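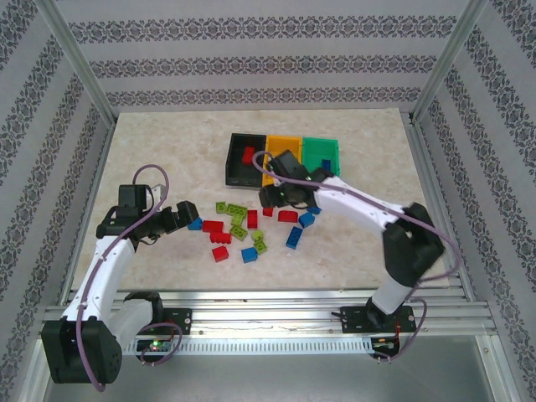 Figure 4-1. Zinitz two-arm sorting cell, bins at the far end of the table.

4.2 Preparing the cell for a sorting run

Caution: Switch off power to both arms before reaching over the front rail.

1. Wipe the tabletop with a dry cloth. Do not use polish.
2. Line up the three bins side by side at the far end of the table.
3. Tip the bricks out in front of the bins and spread them by hand. Leave them however they land.
4. Check that the purple cable on each arm can move freely through the full swing of the elbow.
5. Switch on power and wait 2 minutes before starting the Bramari software.

4.3 Checking the wrist view
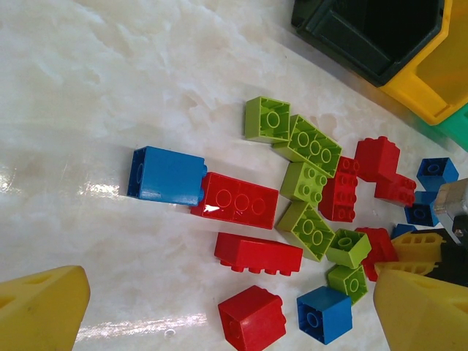 Glare is the most common cause of missed picks. Open the wrist view in Bramari and move the arm over the pile. Bright streaks on bare tabletop, like those on the left half of the view, can be ignored. A white spot on a brick, as on the red one beside the blue brick at the left of the pile, may hide its edge. Lower the lamp setting from 439 to 300 and look again.

Note: The yellow fingers should show in both lower corners. If one is missing, repeat the camera alignment in 4.1.

4.4 Checking the bins
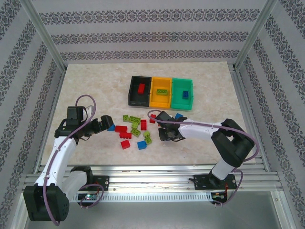
Figure 4-2. Red in the black bin, lime green in the yellow bin, blue in the teal bin.

6. Pause the run and compare the bins with Figure 4-2. If two colors are swapped, correct the bin table in Bramari and save it.
7. If error 148 appears, press Reset once. If it comes back, contact Stullby service.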